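The swap shelf on the second floor has been open since April, and it's time for a progress report, mainly because Takeshi Ebihara keeps asking for one and then standing by my desk until he gets an answer.

For anyone who joined after the announcement: you bring in a book you're done with, you take a book you want, and you write neither of these things down. That last part was Kanini Massawe's idea. Our old lending library had a sign-out binder, and the binder lasted longer than most of the books did. When we finally cleared the cabinet we found 20 titles and a binder listing 153. The rest are presumably in your homes, propping up monitors. Consider yourselves forgiven.

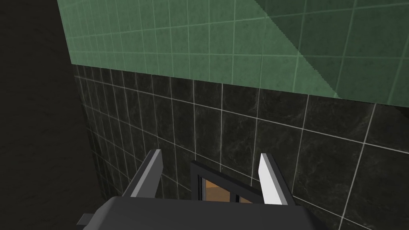 **Grarnley Social Club: Books & Swaps**

So, the state of the shelf. At last look it held 126 books, and I'm sorry to say a good many of them are the same book. I won't name the thriller in question. You all read it on the same vacation, you all guessed the husband, and you all decided a coworker might like it. We have enough copies to start a religion. If you were planning to drop off another, please try your dentist's waiting room first.

Cookbooks, on the other hand, go before lunch. Sachiko Maruyama put out a big one on pickling and it was gone by the time she'd walked back to the elevator. (She would now like it returned. She has been told how a swap shelf works.) Business books go nowhere at all. There's a hardcover on time management that has been sitting at the end of the top row from the first day, and I've become fond of it.

A few rules, which we'd hoped to do without:

- Books only. The Tunley office sent over a box that turned out to be mostly phone chargers.
- No textbooks from before you could drive.
- If it has been in a bathtub, it's finished. Let it go.
- Take the sticky notes out. We now know what Junpei Kobori thought about every chapter of a very long naval history, and he thought "hm" about most of them.

Several people have asked for categories. We tried. Kanako Noguchi gave up a lunch hour to sort everything into fiction, nonfiction and "other," and it held until late afternoon, when somebody filed a memoir under fiction as a comment on the author. It's been alphabetical-ish ever since, with the emphasis on the ish. If you're looking for something particular, start at the left and enjoy yourself.

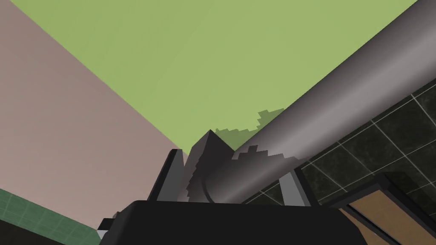
The other request we hear is for a book group, and here I have actual news. The first one will meet in the small meeting room at 12:30, once Takeshi has persuaded the Yagi account team to stop booking it for calls they then take at their desks. Eight people have signed up so far, which is plenty for an argument. The vote on what to read went to a short novel about a lighthouse keeper and his sister. It beat the thriller by a single ballot, and there has been some muttering.

You don't have to finish the book to come. You do have to have opened it. Kanini will be leading the conversation and has promised to ask nothing that begins with "What did the author mean by," a question that put her off reading for most of high school. Bring your own lunch. Please go easy on the soup, as these are shared copies and we've already lost a perfectly good atlas to minestrone.

Last item: somebody has left a library book on the shelf. It's a real one, from the Satari branch, with a due slip inside that I decided not to look at too closely. It's about the history of salt and the first half is very good. I'll have it at my desk until the owner comes forward, or until I reach the end, and I read pretty quickly.

Donations are welcome any time the second floor is open. Large print and kids' books especially, as we have almost none of either. Questions to Kanako, complaints to Takeshi, thrillers to your dentist.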